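Cómo ordenar una mesa de trabajo compartida con zona de café

Una mesa larga que sirve a la vez de puesto de trabajo y de apoyo para la cafetera acaba acumulando objetos de dos usos incompatibles: electrónica por un lado, líquidos por otro. Este procedimiento explica cómo repartir la superficie, cómo llevar los cables y cómo mantener el orden sin comprar mobiliario nuevo. Está pensado para salas pequeñas de oficina o taller en las que la mesa no se puede duplicar y la encimera del fregadero queda cerca.

Tiempo estimado: 60 minutos la primera vez. El repaso diario es mucho más corto y se describe al final.

Material necesario

Cinta métrica.
Cinta de carrocero, para marcar zonas de forma provisional.
Tiras de velcro reutilizables.
Dos paños de microfibra, uno para la electrónica y otro para el resto.
Alcohol isopropílico y jabón neutro.
Una bandeja con reborde, de al menos 2 cm de altura.
Etiquetas adhesivas y rotulador permanente.

Paso 1. Desconectar y vaciar

Apague los equipos y desenchufe la cafetera. Si se ha utilizado hace poco, espere a que se enfríe antes de moverla. Vacíe el depósito y la jarra en el fregadero.

Retire todo lo que haya sobre la mesa y agrúpelo en el suelo o en otra superficie según su uso: periféricos, cables y cargadores, bolsas y fundas, botellas, material de café, papel. No clasifique por propietario en esta fase. Los objetos personales se separan después, cuando ya se sabe qué tiene que quedarse.

Los cables se apartan enteros, sin desenredarlos sobre la mesa. Un cable cuyo equipo no se identifica se etiqueta con la fecha y pasa a una caja aparte.

Paso 2. Limpiar la superficie

En un tablero blanco los cercos de café y las marcas de goma de las patas se ven enseguida. Pase primero el paño con agua y jabón neutro bien escurrido, siempre desde el centro hacia los bordes, y seque a continuación. El alcohol isopropílico se reserva para restos de adhesivo. Pruébelo antes en una esquina de la cara inferior; algunos lacados pierden brillo.

El teclado se limpia aparte, boca abajo al principio para que caigan las migas, y después con el paño apenas humedecido en alcohol. No pulverice nunca directamente sobre las teclas.

Paso 3. Medir y dividir en zonas

Mida el largo útil de la mesa y márquelo en tres franjas con la cinta de carrocero.

Zona seca. Teclado, ratón, teléfono, cuadernos. Ocupa la parte central y es la que más superficie necesita.

Zona de tránsito. Bolsas, fundas y objetos que entran y salen a lo largo del día. Se sitúa en un lateral, apartada del paso.

Zona húmeda. Cafetera, jarra, botellas. Se coloca en un extremo, a ser posible el más próximo al fregadero.

En la sala que tomamos como referencia, la mesa mide 196 cm de largo. La zona húmeda quedó limitada a la anchura de la cafetera más la jarra, con 13 cm libres entre la jarra y el primer objeto de la zona seca. Esa separación basta para apoyar una taza sin invadir el área del teclado. Si la mesa es más corta conviene reducir la zona de tránsito y conservar la separación.

Evangelia Katsaros, que redactó la primera versión de esta guía para el taller de Femumard, proponía situar la cafetera directamente sobre la encimera. Es preferible cuando hay una toma de corriente bien situada y alejada del grifo. Si no la hay, el extremo de la mesa es una solución aceptable. No utilice un alargador que pase junto al fregadero.

Paso 4. Colocar la zona húmeda

Ponga la bandeja con reborde en el extremo elegido y monte encima la cafetera y la jarra. La jarra va con la tapa puesta y el asa orientada hacia el exterior de la mesa, de modo que se pueda coger sin cruzar el brazo sobre los equipos.

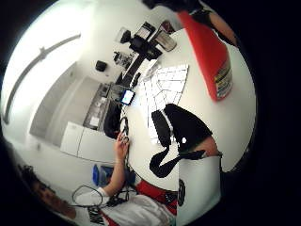 Las botellas altas son el punto débil de cualquier mesa compartida. Tienen el centro de gravedad elevado y poca base, y un golpe con el codo las tumba hacia donde menos conviene. Deben quedar dentro de la bandeja o en el armario, cerradas y en vertical. Una botella que se usa de forma continua puede permanecer en la mesa siempre que esté al otro lado de la línea de separación. Aplique el mismo criterio a los vasos sin tapa.

El café molido, los filtros y el azúcar se guardan en el armario bajo la encimera. Sobre la mesa se deja solamente la cantidad del día. El armario debe reservar una balda completa para este material, sin mezclarlo con productos de limpieza.

Paso 5. Colocar la zona seca

Sitúe el teclado paralelo al borde de la mesa y deje espacio delante para apoyar las muñecas. El ratón va junto al teclado, en el lado de la mano dominante de quien ocupe el puesto. Si el puesto rota, deje libres ambos lados.

El teléfono necesita un sitio fijo. Un rectángulo de cinta marcado en la mesa durante la primera semana ayuda a adquirir la costumbre; después se retira. Evite que quede entre el teclado y la zona húmeda, donde recibiría cualquier derrame antes que nada.

Las bolsas de accesorios no deben sobresalir del borde. Una funda a medio apoyar se engancha con la ropa al levantarse y arrastra lo que tenga conectado. Colóquela con la cremallera hacia arriba, a una distancia del borde equivalente al ancho de la mano, o cuélguela de un gancho en el lateral.

Paso 6. Llevar los cables

Conecte cada cable por el extremo del equipo y siga el recorrido hasta la toma. Trabaje con uno solo cada vez.

Ningún cable cruza la zona húmeda, con excepción del de la propia cafetera.

Los cables de uso permanente bajan por la parte trasera de la mesa y se sujetan a la cara inferior con velcro. Deje una pequeña comba junto al conector para que no trabaje a tracción.

Los cables de uso ocasional se enrollan en vueltas amplias, se cierran con velcro y se guardan en su funda. No los doble en ángulo junto al conector.

Etiquete ambos extremos. En Femumard se usa el nombre del equipo y un número de orden: Giltinine 1, Giltinine 2, Iko 1. Cualquier sistema sirve si todos los usuarios de la sala lo conocen.

Al terminar, tire suavemente de cada cable desde el punto por donde pasa una persona sentada. Si se mueve algún objeto de la mesa, el recorrido es incorrecto y hay que repetirlo.

Paso 7. Estantes y encimera

Los estantes de pared admiten objetos pequeños y ligeros que se usan menos de una vez al día. Agrúpelos en cajas bajas y abiertas. Sin caja, los objetos pequeños se desplazan hacia el borde con cada manipulación.

En la encimera se mantiene despejada la zona del fregadero. La vajilla escurrida se recoge al final de la jornada. Sobre encimeras oscuras la cal es muy visible; un paño con vinagre diluido la elimina si el material lo permite. No lo use en piedra natural.

Repaso diario

Vaciar y enjuagar la jarra.
Secar la bandeja.
Devolver las botellas al armario o a su sitio.
Enrollar los cables ocasionales.
Pasar el paño seco por la zona del teclado.

Sofia Papadakis añadió en la revisión de junio una comprobación mensual: vaciar la caja de cables sin identificar y retirar los que lleven en ella desde la revisión anterior. En la sala Mazandarani eso redujo la caja a aproximadamente la mitad.

Problemas frecuentes

La mesa vuelve a mezclarse a los pocos días. Suele indicar que la zona de tránsito es demasiado pequeña. Amplíela a costa de la zona seca y repita la prueba durante una semana.

La bandeja se llena de agua. Revise la junta del depósito de la cafetera y compruebe que la mesa esté nivelada.

El velcro se despega de la cara inferior. Desengrase con alcohol, deje secar y presione la tira nueva durante un minuto antes de colgar peso.

Última actualización: 7 de enero de 2026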